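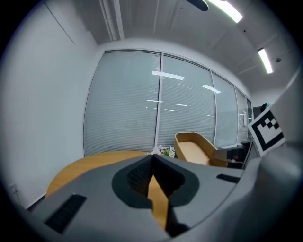
Small Meeting Room Project – Final Report

Tue 14 September
14 shares | 3 comments

So our group got the meeting room at Hasotden for our interiors project, and I was a little jealous of the team that got the lobby. A meeting room! But I ended up liking it a lot, and I spent way more time sitting in it than the assignment asked for.

The question was simple: does the furniture help people talk, or does it get in the way? Viera Vávra (my project partner) took notes on the seating and I took the table and the walls. We visited in April and again this month, and we had a budget of 500 dollars for any changes we wanted to suggest.

I'll start with the table because it's my favorite thing in there. It's round, with a pale wood top, and having no head of the table made our group less stiff right away. Brian Mbwambo from the office told us people used to fight over the end seat at the old one. The white flowers are a nice touch too, and they're low enough that you can talk right over them. Viera wanted something taller – I voted no.

The seating is more of a mixed bag. The tan chair with the curved shell is so pretty, but I got restless in it by the end of our second session. It's great for a quick chat and less great for a budget meeting.
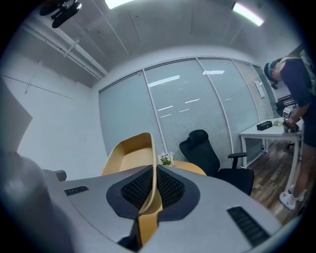 The black office chair with the mesh back and the headrest is the comfortable one, and everybody in our group went for it first. The trouble is that it looks like it rolled in from somebody's desk. Next to the warm wood it feels heavy, and whoever gets it sort of becomes the boss of the room (me, twice).

Then there's the glass wall. I love the curve, and with the gray blinds down I didn't feel watched at all. Viera thought it was a bit closed in that way, so we suggest tilting the slats halfway for regular meetings and saving the full privacy for interviews.

Our plan keeps the round table and the flowers, moves the black chair back to a desk, and adds 2 padded chairs in a light wood. We compared the Gurow and the Jarkik, and picked the Gurow for its softer back. Both fit the budget, and we'd like to borrow one for a week before anybody orders anything.

3 comments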